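Open day at the Gereck building — quick notes before I forget it all

Typed this up on the train so forgive the state of it.

The regional government opened the Gereck building to the public in September, first time since the refit, and I went along mostly to see whether the press operation is as bad from the inside as it looks from out here. Short answer, no. Longer answer below.

Queue out the door at ten. Bag search, sticker, no lanyards left. They'd planned for groups of 17 and ours was plainly bigger. Guide was good, knew her stuff, got cut off twice by a fire door alarm.

First stop the chamber. Smaller than on telly, everyone says that about chambers. 74 seats, and the sight lines from the public gallery are poor — you get a decent view of the opposition benches and the tops of the ministers' heads. I asked whether the gallery would be moved. It won't. Acoustics much better than they were though. You can hear the muttering now, which may not have been the idea.

Then the leader's corridor. We weren't allowed into the office itself but we did get the briefing room next door, where the morning meeting happens at 7. I'd always assumed that meeting was an hour of people agreeing with each other. It's 40 minutes, there's a printed grid on the wall for the week ahead, and every announcement has a column for who is speaking, who is standing behind them and what the awkward question will be. Half the awkward question column was blank. That explains the Drorkisska ferry business better than anything I've read about it. You can't send a minister out on a quayside to talk about timetables with nothing in the box marked fares.

I put this to the press officer doing the tour of the room (politely) and got a fair answer. Ferry statement was moved forward a day, the speech wasn't, so he read out last week's version. Somebody should of caught it. She said as much, which I thought was decent of her, and then moved us on quite fast.

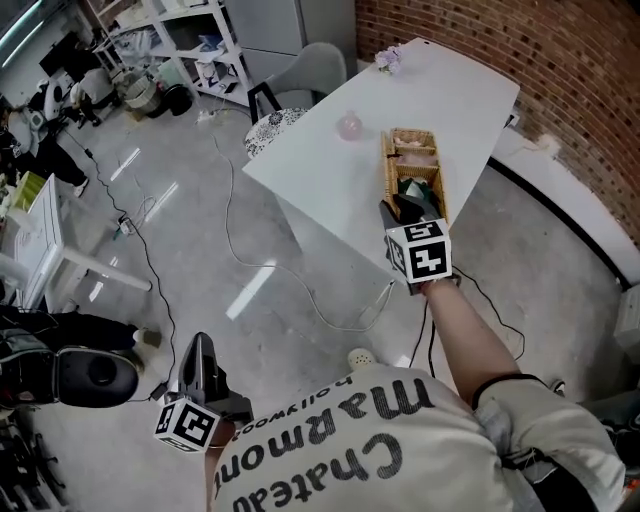 Gripping one end of the basket, ground floor.

Committee rooms next. Sat in on a mock hearing about the Nyaga bypass, with members of the public playing the witnesses. Cheesy idea, worked rather well. A retired bus driver got the transport questions and was far better than the actual transport lead — short answers, admitted what he didn't know, didn't once say "going forward". If the party offices had anyone watching they should be taking notes. I doubt they did.

What I didn't get was any sight of the legislation side. The drafting office was on the map and shut on the day, no explaination. Shame, that's where the real trouble is in my view. The Plullier bill went through with two clauses contradicting each other and had to come back, and that wasn't a messaging problem, however many columns they put on the grid.

Practical stuff for anyone going next time. Go early, the chamber tour fills up first. Café does tea and one kind of sandwich. Lift is slow, stairs are steep. Toilets on the first floor only, badly signed. Parking can take up to an hour to get out of, so take the bus. The leaflet is better than the website, get one at the desk.

Did it change my mind? A bit. I went in thinking the place was run by people who didn't care about the basics, and came out thinking they know the basics perfectly well and get overruled at ten to nine by someone upstairs with a better idea. Not sure that's an improvement. The grid for the following week had a housing announcement on it, with a name against the speech and the awkward question box filled in for once, in biro. I'll be listening out for it.

Train's pulling in. Will fix the typos later, probably.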